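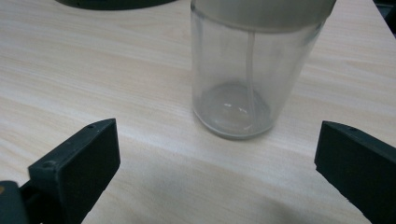

View from the hand-held gripper, with the glass jar between the open fingers and not touched by them.

Progress report, December 2025
Project: Perception and grasp planning for transparent containers
Prepared by the software group, Trander, Bullville

1. Summary

In this period we worked mainly on the perception module and on the replay tool. The grasp planner received smaller changes. The recording campaign is finished, the new depth handling is merged, and the first comparison with the old pipeline is done. One task, the automatic release of the grasp when the pose estimate is lost, is delayed, and we ask for your agreement to move it to the next period.

2. Recordings

We now have 1263 demonstrations made with the hand-held gripper. Of these, 650 contain at least one transparent object, which was the target we agreed on in the work plan. All demonstrations passed through the import script, and 141 were rejected by it. The most common reason was a jump in the estimated camera path when the hand moved fast over a plain table. The rejected files are kept in a separate folder, because we want to try them again with the new tracker settings.

The glass jar with the gray band is one of our harder objects. The wood grain is visible through the glass, so the segmentation model tends to treat the middle of the jar as table. The thin tube inside gives a false vertical edge, and in the old pipeline the planner sometimes closed on this edge and not on the real wall. The bright flecks in the base are another source of wrong depth values.

3. Perception

The old module filled missing depth by smoothing from the neighbor pixels. For glass this gave a flat surface on the level of the table. The new module marks such regions as unknown and estimates the outline of the object from several views before the gripper arrives. It is slower, but the planner receives a width for the object and also a measure of how certain this width is.

We also changed the labels. The opaque part of a container and the transparent part are now two parts of one object. Before this change they were often detected as two objects, one floating above the other. The labeling guide from Woldegiorgis was helpful here, and we adapted only the section about lids and bands.

4. Planning and control

The planner now prefers a contact point on an opaque region if the fingers can reach it. If not, it takes the glass wall and lowers the closing speed. The limit for the finger force is read from the configuration file and is not fixed in the code anymore. In November we found an error in the conversion between the gripper frame and the camera frame, which moved every target a small distance to the right. It is corrected, and a test was added so that it cannot return without notice.

5. Tooling

Itance, our replay tool, can show the camera view, the planned finger path and the uncertainty of the object outline on the same time line. It is possible to step back to any moment and run the planner again with other settings. This saved us much time when we looked for the error mentioned in section 4. The export to the format requested by your office works, but large files are still slow to open.

6. Open points

There are 2 open points which need attention from your side:

Automatic release – the work is started, but the tests depend on the new force reading. We ask to move this task to the next period without change in budget.

Access to the data – we need a written confirmation of who may receive the recordings outside the project, before we prepare the shared copy.

7. Next period

We will repeat the comparison on the complete set, finish the automatic release and write the user guide for Itance. We also plan to record containers that stand close to other objects, as the present set has mostly free space on both sides of the target.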